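Gorunton 44 Seed Feeder for Small Caged Birds

The Gorunton 44 is a gravity-fed seed hopper for finches, canaries and budgerigars. It mounts outside the cage over a standard feed door, so the hopper can be filled without reaching into the cage. Two perches face the tray. A husk screen under the tray lets empty shells drop into a removable drawer.
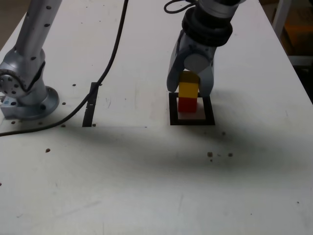
Specifications

Hopper capacity: 386 g of mixed millet
Height, mounted: 44 cm
Feed door opening required: 40 mm or wider
Perches: 2, removable
Body: clear polycarbonate
Tray and drawer: stainless steel
Dishwasher safe: tray and drawer only

Seed types

The feed gate has two positions. The narrow position is for millet and canary seed. The wide position is for budgie mixes with hulled oats. Sunflower seed will bridge across the outlet in either position and should be offered in a separate dish.

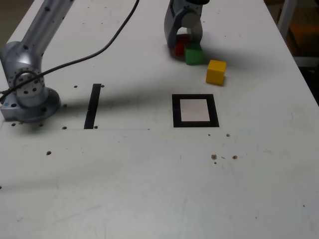 Pellets can be used in the wide position if they are no larger than the oats. Crumbled egg food, soaked seed and anything with honey or oil in it will clog the gate. Moist food left in the hopper can also grow mold.

Fitting and care notes

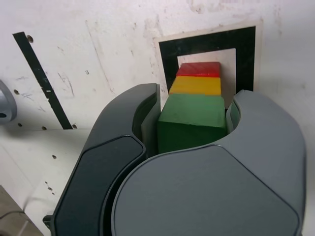

Text: Zahira Wattimena
Checked by: Phúc Triệu, Trekine product desk
Updated in January

Hang the bracket on a horizontal cage wire and tighten both thumbscrews by hand. The tray should sit level. If it tilts toward the cage, seed will collect at the front lip and spill onto the cage floor.

Leave the old dish in place until every bird has been seen eating from the new tray. Shelled seed in the drawer shows that the birds are feeding. A full hopper does not mean the gate is flowing, so check the tray every morning.

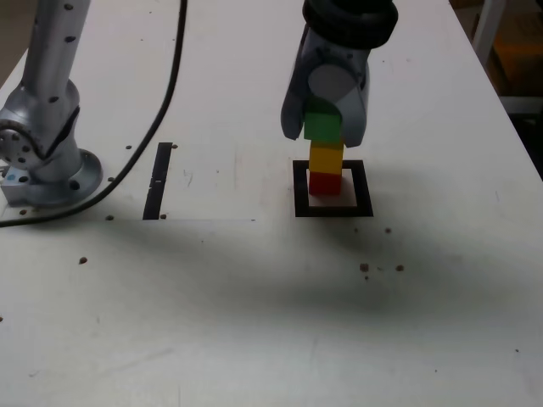

Empty the drawer daily and wash the tray once a week in hot water. Dry all parts fully before refilling. Do not use solvent cleaners on the hopper body.

Spare parts

Husk screen, perch pair and thumbscrews are sold separately. The Restoslow gate insert fits this model. Hrytsenko brackets do not.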